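Simulate the boring corner first
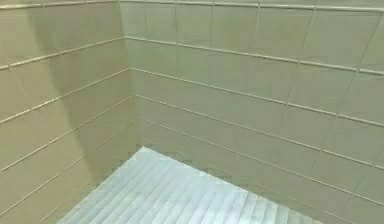 Why I spent May on walls

I have been building a small wheeled robot in a shared workshop for a good while now, and the thing I get teased about most is that I spent most of May on an empty room. Tile, grout lines, a bit of trim, a pale striped floor, a shadow down the left wall. That was my project! Other people at Sorkgate (our workshop, two rooms behind a print shop) were soldering and cutting and making nice loud noises, and I was at the end bench with a laptop, nudging the color of grout.

I want to argue that this was a good use of a month. I also want to argue that most of us who build robots at home start at the wrong end, me included, because Wirnent is my third try and the first two are in a box under the stairs.

The first two went like this. I bought motors, I bolted them to something, I drove it into furniture. Then I started writing code to stop it driving into furniture, and every single test meant charging a battery, clearing the hallway, chasing the thing with a cable, and then forgetting what I had changed since the last run. I got maybe one decent test out of an evening. After 17 evenings on the second robot I had a machine that could follow a wall in my hallway and fell apart in anyone else's.

With Wirnent I did the room before the robot. And I know what the simulation people like to do, they fill the place up. Chairs, boxes, a dog. I did that too for a weekend and learned nothing, because when the robot went wrong I couldn't tell which of the 6 things in the room had upset it. So out it all went, down to one corner.

A corner is a mean little test, it really is. Two walls the same beige, almost no contrast where they meet, and lines running off in different directions that look a lot like edges if you're a cheap program looking for edges. My wall finder (I call it Godoy, don't ask, it was late) was sure for a week that the grout was a stack of shelves. When I put in the shadow it decided there was a doorway and tried to go through it, over and over, quite cheerfully. I could fix that sitting down with a coffee. In the hallway I'd have blamed the battery.

Now, the other side of it, because there is one and the people who hold it are not dumb. The usual line at the workshop is that a simulated room is a cartoon and you end up with a robot that's very good at cartoons. Fair enough. Look at where my floor meets the wall, it's all little blocky steps, and no bathroom on earth has that. Real tile shines. Real grout has gunk in it. My wheels in the computer never slip unless I tell them to, and I'm a bad judge of how much to tell them. I lost 5 days to a turning problem that didn't exist outside my own settings file.

But I think that complaint is about stopping there, and I never wanted to stop there. A rough room costs me nothing to run all night. If the code can't cope with a plain corner and one soft shadow, I see no reason to carry it downstairs and let it chew up the baseboard. Pretty graphics can wait too. I've watched people pour months into shiny reflections and then find their robot can't turn left.

What I would like to see, and I've said this at our open evenings until folks started putting their coats on, is more swapping of dull test rooms. We all share the clever stuff, the arms and the printed wheels. Someone over at the Fliltside group sent me a plain stairwell and I got more out of it than from any parts kit I ever bought. I sent them my corner back. They say their robot hates it.

Next on my list is one chair. Just the one, against the right-hand wall, and I'm leaving it there until Godoy stops calling it a staircase.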